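Repair or Replace? What Households in Moston Do with Broken Appliances
Raquel Serrano and Unai Carretero

3. What we found

We had 103 questionnaires back by the end of October, which was far more than we had dared to hope for, and we would like to thank everyone who filled one in at the kitchen table while we stood dripping on the doormat. Kettles and toasters were the things people threw away most readily. Sewing machines, on the other hand, were hardly ever thrown out, even when they hadn't run for years – one lady kept hers under the stairs because it had been her mother's, and she told us the whole story over two cups of tea.

Price mattered, of course, but not as much as we had guessed in our plan. Many people said they would gladly pay 10 pounds for a repair if only they knew where to take the thing. Several remembered the old Petridis shop very fondly and had never found another place they trusted.

The other worry was simply being put off by what is inside. People who were quite happy to sew on a button or bleed a radiator told us they would never undo a casing, as they expected to find cables everywhere and no idea where to begin.
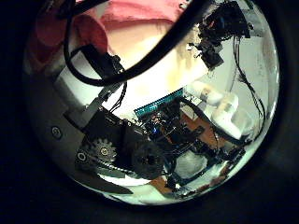
Figure 2. Cables, gears and electronics packed closely together.

Our tutor, Esperanza Barrios, suggested we ask whether a printed guide would help, and most people we went back to said yes, provided it had large print and plain words. We would have liked to ask younger tenants too, as we met very few of them, and we hope next year's group will carry on with that.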